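Section 3. Setting up the pouring station

3.1 Scope

This section covers first set-up and weekly checks of the two-arm pouring station at the Revunton lab. It assumes that both arms are bolted down, powered and already joined to the cell controller. For mounting and wiring, see Section 2. For gripper finger replacement, see Section 5.

Set-up can be done by one person. Homing the arms (step 3.3) needs a second person at the stop button.

Revised June 11, 2019 by Simin Shojaei. Replaces the May issue, which gave the wrong order for homing.

3.2 Before you start

1. Press the stop button and confirm on the controller screen that both arms report STOPPED.
2. Clear the table. Remove cups, bowls, tools and any loose grain.
3. Brush the cloth toward the front edge, then vacuum. Do not use compressed air. Grains blown into the finger slides will jam them.
4. Pull the cloth flat at the back edge and clip it under the front edge. Small wrinkles are acceptable. A ridge under the bowl position is not.
5. Check each gripper cable along its full length. The loop must hang free at every wrist angle. Re-seat the connector by hand if it has worked out.

CAUTION: Do not tie the two ends of the cable loop together to keep it off the table. The wrist needs the slack when it turns over for a pour, and a tied loop will pull the connector out.

3.3 Homing the arms

1. Release the stop button. The second person keeps a hand next to it until step 5 is complete.
2. Home the left arm first. Wait for HOME OK.
3. Home the right arm. Wait for HOME OK.
4. Open both grippers fully from the controller menu.
5. Close both grippers fully, then open them again. Listen for grinding. If there is any, stop and go to Section 5.

NOTE: If the right arm is homed first, its elbow can pass through the space where the left gripper is parked. The controller does not check for this in software version 2 or earlier.

3.4 Setting the grip on the cup

The cup is thin plastic and will crease if the grip force is too high. A creased cup pours to one side.

1. Stand the empty cup upright at the right-hand mark.
2. Move the right gripper to CUP PICK at slow speed.
3. Set the grip force to 100 on the controller scale and close.
4. Lift the cup just clear of the table and hold for 3 seconds. The cup must not slip or turn.
5. If it slips, open the gripper, wipe both finger faces with a dry cloth and repeat. Raise the force only if wiping does not help.
6. Write the final value on the station sheet.

3.5 Setting the pour point

1. Place the bowl on the center mark. Use the standard Costa bowl. Other bowls differ in height and the rim clearance will be wrong.
2. With the cup still empty, run POUR DRY at slow speed. Watch the gap between the cup and the bowl rim through the whole turn.
3. Adjust the pour height until the cup clears the rim on the way in and on the way out.
4. Park the left arm with its gripper open and well away from the bowl.
5. Fill the cup to the line and run POUR at slow speed.
6. Look for grain outside the bowl. A few stray grains are normal – a trail on one side means the pour point is off center and step 3 must be done again.
7. Repeat at working speed. Save the point under the station name, not under your own.

CAUTION: Keep hands behind the front edge of the table whenever the arms are enabled. The wrist turns quickly at the end of a pour.

3.6 Weekly checks

Check the finger screws with the short hex key. They should be snug. Do not use thread lock on the finger screws, as the fingers are changed often.

Wipe the wrist housings and look for grain around the joints. Enter the cycle count in the Astbridge log. At 2000 cycles, send both sets of fingers to Natalina Tedesco for measuring and fit the spare sets.

Two-arm pouring station, with bowl and purple cup:

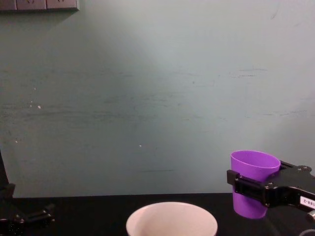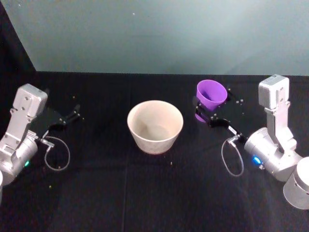
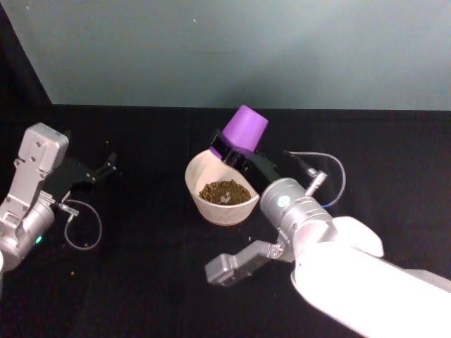 Can I save one pour point and copy it to a second station?

Only as a starting value. Load the saved point, run POUR DRY at slow speed and adjust the height as in 3.5. Table height and arm mounting differ enough between stations that a copied point may bring the cup into contact with the bowl rim. The grip force should also be set again, as finger wear is different on each gripper.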